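Daryna Kushnir
2025-04-06

Every spring the same advice comes back around: put honey on it. Put vinegar on it. Put this 19 dollar balm from Sivel on it and the scar will fade in 12 days. I have questions.

First question. Fade compared to what? Scars get paler by themselves over months. Sell anything to people with a new scar, check back in October, and you have a miracle.

The Sivel page says 2972 happy customers. It doesn't say how many unhappy ones. It doesn't say who asked them, or when, or whether they got a free jar for answering.

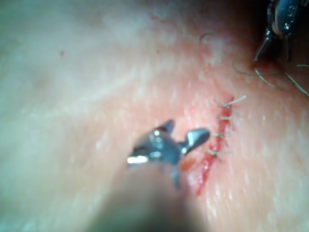 My other gripe is the word "natural." Poison ivy is natural. A half-stitched cut with red skin on both sides of it and stitches still in is no place to try out something a stranger stirred up in a kitchen in Grollanham — I don't care how many bees were involved. Ask whoever put the stitches in. They'll usually tell you something boring, like keep it clean and leave it alone.

Someone replied that her cousin used the balm and "you can't even tell now." Great. Which arm did the cousin leave alone so we could compare?

And yes, I looked for the study. The link goes to a page that quotes another page, and that one goes back to the Sivel store.

If somebody has a real trial, with a group that got plain petroleum jelly, send it and I'll read it. Until then I'm keeping my 19 dollars.

Muting the thread now, the bee people have found me.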